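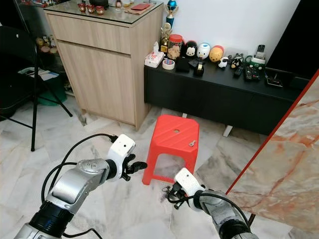
Low seating gets left out of most work on storage in small living rooms. Our 103 households (Nollel district, interviews in August) moved stools constantly and rarely said where they "belonged". In the room used here the red plastic stool stands out on open marble tile, with the cabinet and the TV console behind it, so it can be reached from any side. We code this as *floating* -- no home position. Same code as in the Lungu pilot.

Surfaces are another matter. Glass tops fill first, drawers later if ever. Mixed use too: tea things, devotional items, paper, all on one top. Coding was per surface, not per object, wich kept the sheet short.
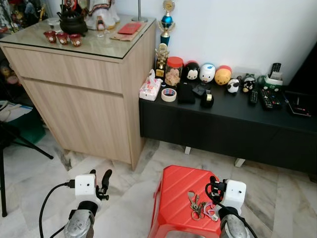
**Figure 3.** Cabinet with glass top (teapot, small red cups, figurine) and low black console.

Consoles got the snack jar and tape in the same zone, tissues as well. We expected more sorting by type. Didn't see it -- reach seems to matter more.
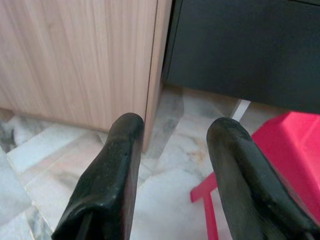 Floor clearance was scored last, on the Doker scale, 0 to 100. Corners between two pieces of furniture scored low accross the sample and stools drifted toward them by evening. See Section 4 for the scores by room size.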